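Cups, Pegs and Slots: README

Hello, and thanks for downloading this. I'm Leena Manninen and I look after the tagged props set, meaning the white printed shapes, the marker sheets and the table notes that go with them. Start here before you open any of the folders, it'll save you an email to me.
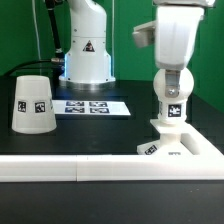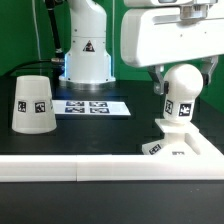 What's in the folder

The props come as drawings, and every drawing has its own tag layout sheet. There are 12 shapes altogether, and I've sorted them by what you do with them. Cups are the cone-sided ones that sit wide end down. Pegs have a round knob you can get hold of. Fixtures are the blocky things with slots and recesses. Anything I couldn't place went into "odds", and I'm sorry about that folder, it needs a proper tidy!

You also get 154 short table notes. Each one says which props were out, which way round they started and where they were meant to end up. Onni Suominen wrote the early ones and I wrote the rest, so the style changes partway through (he says "pot" where I say "cup", same thing).

File names

Prop name first, then the version, then the sheet. So cup_v3_tags is the tag sheet for the third cup. Please don't mix versions. The second cup was a touch narrower at the top, and if you put v3 tags on it the corners lift and you'll spend an afternoon wondering why your positions are drifting. Ask me how I know.

Putting tags on the props

Print at full size with scaling switched off. I can't say this loudly enough. Kerttu Karppinen once printed a whole batch on "fit to page" and we only noticed in May, when we were putting everything away. Measure one tag with a ruler before you cut any.

Leave the white border on. It's tempting to trim right up to the black because it looks neater, but the border is part of the tag. On the cups, start with one tag and work your way round, pressing from the middle outwards with a dry cloth. Curved sides are fiddly and the first one always goes on squint. Glossy paper is a pain under bright lights, so use matt if you've got it.

The loose sheet with 4 tags in a two-by-two grid goes flat on the table. Smooth out any curl first, under a heavy book overnight if you have to.

Looking after the set

Wipe the props with a barely damp cloth and keep it well away from the paper. The white picks up fingermarks terribly, and pencil is worse. We keep ours in a lidded Bredico box with a tea towel between layers, pegs on top as the necks don't like weight on them.

If a tag gets scuffed, replace it and write that down in the log. Don't touch it up with a marker pen!

Things I know are wrong

Some 53 of the table notes don't say which way the fixture was facing. I've marked them "facing?" in the index and left them in, as the rest of each note is fine. The drawing for the tallest peg has a neck length that doesn't agree with its own label. Trust the drawing.

Hsin-yi Yau is redoing the index so you can search by prop. Until that's done it's in the order we wrote the notes, which isn't much use to anyone but me.

Using and sharing

Use it for teaching, for testing, for whatever you like. If you pass it on, keep this README with it and mention the Nerport props set somewhere. If you draw a new shape I'd love to see it, especially small fixtures, we're short of those. Kaisu Hämäläinen checks new drawings before they go in, so send the tag sheet along with the drawing and put the version in the file name.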